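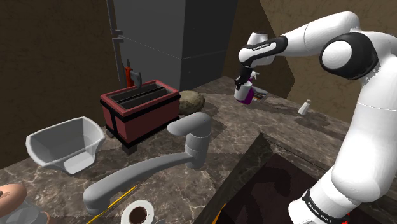 Brown marbled stone benchtop and a white Franka Emika arm, computer render.

Call for participants: The Kitchen Bench Diaries

Do you cook most nights? Or hardly ever, but somehow still spend half your life leaning on the kitchen bench with a cuppa? We'd love to hear from you.

The Kitchen Bench Diaries is a new local history project from the Triltley Social History Group, and we're looking for 30 households to keep a diary of what goes on at their kitchen bench for four weeks, starting in October. We mean everything: the lunches, the homework, the bills, the bowl of lemons from next door, the argument over whose turn it is to unpack the dishwasher. When people write about the history of a town they tend to write about its halls and its footy clubs, and we love those too (our last book had a whole chapter on the Arboleda Street drill hall), but so much of daily life happens over a bench and almost none of it gets written down.

We got the idea while sorting donations for the last book. In among the programs and the rate notices was a school exercise book in which a Salusari orchard family had noted every meal they ate over one winter, who was at the table and what the weather was doing. There are 47 entries, most of them one line long, and it's the thing visitors ask to see more than anything else in the collection. Lots of mutton. A very good run of puddings in July! We want the people who come after us to have something like that from now.

What you'd be doing

You'll get a notebook and a pencil, or a simple form to fill in on your phone if you'd prefer that. Each day you write a few lines about what happened at the bench. Some days that might be a full page and other days it'll be "toast", and toast is fine. Kids are very welcome to add their own entries or draw in the margins. Spelling doesn't matter and neither does neatness.

Once during the month, one of us will come round for a chat of up to an hour, recorded with your permission. We'll ask about the kitchens you've known, starting with the one you grew up in, and about any recipes or habits that have come along with you. If you'd sooner not have visitors at home, we can meet at the Gromska Road library, where we have the small meeting room on Tuesday afternoons and can usually find a biscuit.

At the end there'll be a shared lunch for all the diary keepers. Bring a plate if you can.

Who can take part

Anyone aged 18 or over living in Triltley, Salusari or the farms between them can sign up on behalf of a household. A household can be one person. It can be a share house, a couple, three generations under one roof, or someone in a caravan with a fold-down bench (we would be thrilled to have a caravan). Renters and owners are equally welcome and you don't need to have lived in the district long. If you moved here last month, your diary will be every bit as interesting to us as one from a family that's been on the same block since the railway.

You don't have to be a good cook, and there's no need to tidy up or eat anything fancier than you normally would. Please don't!

We'd especially like to hear from shift workers, people cooking for one, and households that speak a language other than English at home. Diaries can be kept in any language — we have some money set aside for translation.

What happens to the diaries

You keep your original notebook if you want it, and we make a copy for the local history collection. You choose whether your household is named or goes in under a made-up name, and you can cross out anything you like before the copy is made. You can also pull out at any point up to the lunch. Extracts will go into a small book with a print run of 500, and every household that takes part gets two copies.

There's no payment, but we do cover travel to the library and will give each household a grocery voucher at the halfway mark as a thank you.

How to put your name down

Write to us at Kitchen Bench Diaries, PO Box 3782, Triltley, or pick up a form from the front desk at the library. Tell us who's in your household, how best to reach you, and one thing that is sitting on your bench right now. That last bit is the part we're most looking forward to reading.

If we have more names than notebooks we'll try for a mix of streets, ages and household sizes, and keep a waiting list for anyone who misses out. We'll get back to everybody either way.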